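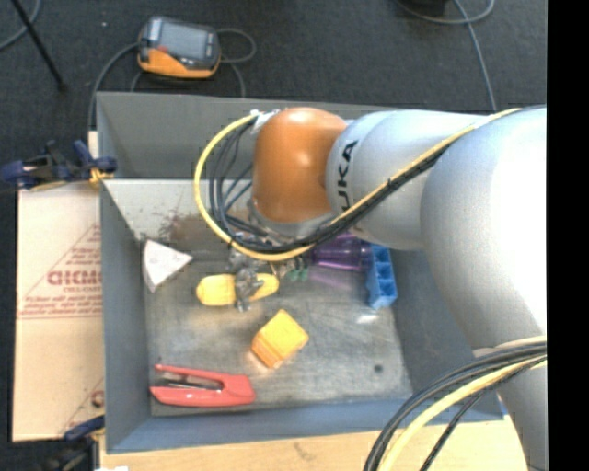 *Gray bin, sloped sides, a few loose things on a scuffed floor.*

Shallow bins. I want to talk about shallow bins, and I have maybe an hour before I need to be somewhere, so this will be short on polish.

My position: most loose stuff in a house or a shop should live in one wide, low, open container with nothing inside it to divide it up. No lid. No inserts. No labels on little doors. Throw the things in, spread them out, look down, pick one up.

I came to this the expensive way. Two years ago I bought the Jodetti drawer system for the back room. 80 compartments. 277 dollars, plus shipping, plus a set of printed labels in a font I now hate. Every compartment is the same size, so the tape measure doesn't fit and a single washer gets a whole palace to itself. I spent most of a February sorting into it. Batteries by size. Hooks by what they hook onto. Rubber feet, which I apparently collect.

It looked wonderful. I showed it to people.

Then I had to use it. Every little thing needed a decision before I could put it down. Is a cord clip a cord thing or a clip thing? Where does the plastic wedge go, the one that holds the door? Is it a door thing? There was no door drawer. So the wedge sat on top of the cabinet, and then a bit of string sat next to the wedge, and by summer the top of the cabinet was where everything was and the 80 compartments held what I'd put in them in February and never touched again.

The top of the cabinet was flat, open, and I could see all of it. I had built a shallow bin by accident and paid 277 dollars for something to stand it on.

So look at the gray one up top. Yellow oblong thing out toward the middle left, white wedge over by the wall. I couldn't tell you what category either one belongs to and I don't have to. I could find the white one from across a room. There's bare floor around it. That bare floor is the whole trick, and it's what gets thrown out first when somebody sells you storage, as empty space looks like waste in a catalog.

Sloped walls too. People skip over that. A straight-sided box has corners where small flat things go to stand up and hide, and you end up scraping at them with a fingernail. Slope the wall and your hand goes in easy. Mine from Liver has a slope on all four sides and I've never once had to tip it over to get at something. The straight tub it replaced I tipped over weekly.

And the floor is scuffed. Scratches, dark patches, a stain on the inside wall up near the left. Good. I trust a bin more when it's a bit beat up. A perfect one makes me careful, and being careful is how I end up leaving things on the stairs. I lined my first tray with felt – don't do that. Felt holds crumbs and screws and hair and you can't wipe it. Painted gray is fine. Gray is about as good as it gets really, yellow shows on it, white shows on it, most things show on it except other gray things.

OK the objections, I get these a lot.

"It's just a junk drawer." No. A junk drawer is deep and it closes. Those are its two problems. You can shut it on a mess and the mess will wait. It also stacks, so whatever you want is on the bottom layer by law. Keep the thing shallow enough for one layer and you can't bury anything, and leave it open and you see when it's getting full. When two things have to sit on top of each other, something leaves. That's my only rule and I keep it most of the time.

"It looks messy." Yes. A little. Scattered things look scattered. I've made peace with it, my guests have been told nothing and seem to be alive. If it bothers you put it on a low shelf so you only see it from above when you're standing there using it.

"It doesn't scale." This is the good one. The hardware counter at Nautiyal lists 1,538 separate items and obviously they can't tip those in a tray. They need drawers, and numbers on the drawers, and somebody who knows the numbers. Fine. I am not a hardware counter. I made a list once of the small things I used in a normal month and it came to 40, and several of those were pens. A system made for fifteen hundred things is a terrible fit for 40. Most of the advice out there is store advice handed down to people with one kitchen.

There's also the question of kids' stuff, which I'll leave alone except to say that blocks in a wide tray get played with and blocks in a tall bucket get dumped on the floor, so that the floor becomes the wide tray. Same with my cabinet top. People will make a shallow bin out of whatever's nearest if you don't give them one.

I'll give up some ground. Sharp things shouldn't be loose in a bin you reach into without thinking. Anything tiny, pins, the screws out of eyeglasses, wants a jar. Papers need something else entirely, and I don't have a good answer for papers, mine are in a bag. And there's a size limit, past which you're leaning in with your whole arm and it's a sandbox. The big Jirkovau tray I tried was like that. Lovely thing, well made, took up the entire bench, and I couldn't get to the far side without putting my elbow in the near side. Gave it away. It's holding seedlings now and doing a better job of it then it ever did for me.

What I'd tell anyone starting out: skip the cabinet. Get one low open bin, a dull color, with sides that slope. Empty your pockets and your worst drawer into it. Push things around untill there's some space between them. Leave it a month. Anything you haven't picked up by then you can go ahead and sort, if you like sorting, I know some people do.

The Jodetti is for sale by the way. All 80 compartments, labels included, one drawer sticks. You'd have to come get it, and bring something for the hooks.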